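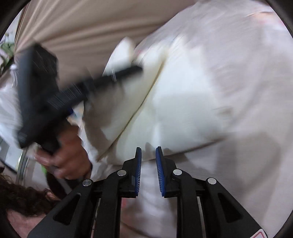

Both grippers, the near one with its fingers open.

Hand-held gripper pair: fingers don't close evenly, and the wide camera blurs the far side

Posted by brarura_bench in Home and Shared Workshops

I've built a pair of hand-held grippers at home for recording demonstrations, to be used later with a small arm. They're the parallel linkage sort, black side plates with triangular cutouts, silver caps over the pivots and blue ridged pads on the inside of the fingers. A wide-angle camera sits behind the fingers on each one. The trigger pulls a cord, and the cord pulls the linkage.

Two things are bothering me.

First, on the right-hand unit the left finger starts to move before the right one. By the time they meet, the pads touch a little off centre. With a block of wood it doesn't matter. With cloth, one pad pushes the fabric across before the other has got hold of it, and I end up with a fold where I didn't want one. I've swapped the pads over and it made no difference.

Second, the recordings are badly blurred whenever I use both hands. The near gripper stays sharp, but the other one and my sleeve turn to mush. I'm working indoors in the evening with the ceiling light on. I would like to keep the lens I have if possible.

The plates are printed, the pivots are M3 screws through plain holes, and the cord is braided fishing line. I've got 36 recordings so far and I'd say 9 of them are any use. Is it the pivots, the cord or me?

Edited to add: the left-hand unit was built from the same files and closes properly, so I don't think it's the drawing.

4 replies marked this as useful to them

thammasiri_shed

It's most likely the pivots. Plain holes in printed plate go oval quite quickly if the screw thread is bearing on them, and it only takes a bit of slop on one side for that finger to lag. Take the cord off, hold the side plates still and wiggle each finger by its tip. If the right one has more play than the left, you've found it.

What I did on mine was drill the holes out and press in short brass tubes, then run a shouldered screw through so that no thread touches the tube. Do all the pivots on that unit, including the ones that feel fine. Put a thin washer each side of every link. Tighten until it drags, then back off slightly. A drop of thread lock on the nut, and keep it off the plastic.

While it's apart, check that the cord pulls on the centre of the cross bar. Mine was tied to one side of the hole and the bar went in at an angle every time. A small loop with the knot behind the bar sorted it. Compare it with your good one before you undo anything — it would be a shame to copy the fault across.

For cloth, go easy on the trigger as well. Ridged pads grab early. I went over mine with fine paper to take the sharpest edges off and they still hold a shirt or a pillowcase well enough.

On the blur, I can't help much. I only record in the daytime.

emixuser

get a better camera

tirnix_lane

The camera is probably fine. In a dim room on automatic exposure it'll hold the shutter open as long as it can, and anything moving past the lens will smear. The near fingers look sharp because they're fixed to the same body as the camera and travel with it.

Set the exposure by hand if your software allows it. I use 1/200 of a second and turn the gain up until the picture is bright enough. It'll be grainier, but grain has given me less trouble than smear. If it's still too dark you need more light, and a couple of cheap LED panels bounced off the ceiling did it for me. Watch for flicker with mains lighting. If you get bands rolling through the picture, try 1/100 and see if they go.

Moving more slowly helps too. My first lot was done at normal speed and I threw out 33 of them. Now I practise each movement a few times with the camera off.

I agree with the reply above about the pivots, but I'd look at the return spring before drilling anything. If you have one spring per finger and they aren't the same length, the weaker side will always go first. Swap them over, and if the early finger changes sides you only need new springs.

brarura_bench

Two springs, yes, and one is visibly longer when I lay them side by side. I've ordered a matched pair. I also tried the wiggle test and there is some play in the right finger, so I'll do the brass tubes at the same time. Exposure was on automatic. Will report back once the parts arrive.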